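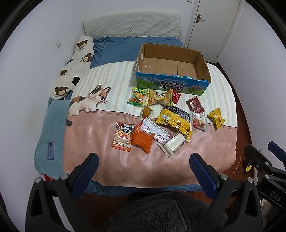 Gripper work on the cat blanket, with the snack supply and the milk carton.

About Fledwood

Fledwood is a two-person robotics workshop, if you're generous about the word workshop. We build hand-held grippers and teach software to copy what they do, mostly at home and mostly on furniture meant for something else. The bench arrived in February. It is covered in parts, so the bed is still in service.

Thaddäus Prantl does the mechanical side. He has redesigned the fingers 7 times and considers six of those improvements. Mimoza Babić writes the code and keeps the training logs, and she has her own figure for the improvements. They met at Riedl, a firm that made conveyor guards, and left with a shared dislike of conveyor guards.

Our first tool, Brusis, could pick up a tennis ball and very little besides. Pukine, the current one, is meant for soft, shiny, crinkly things, the kind that slide about when you grab them. Packing groceries into a box is our standard test. We record up to 200 runs in a good week, and a bad week usually involves a stripped screw.

We lend grippers to schools and hobby groups, sell a small number of kits, and answer email after 7 at night, once the day jobs are done. A kit is $400, finger pads included, screwdriver not. If you'd like to visit, write first so we can find you a chair.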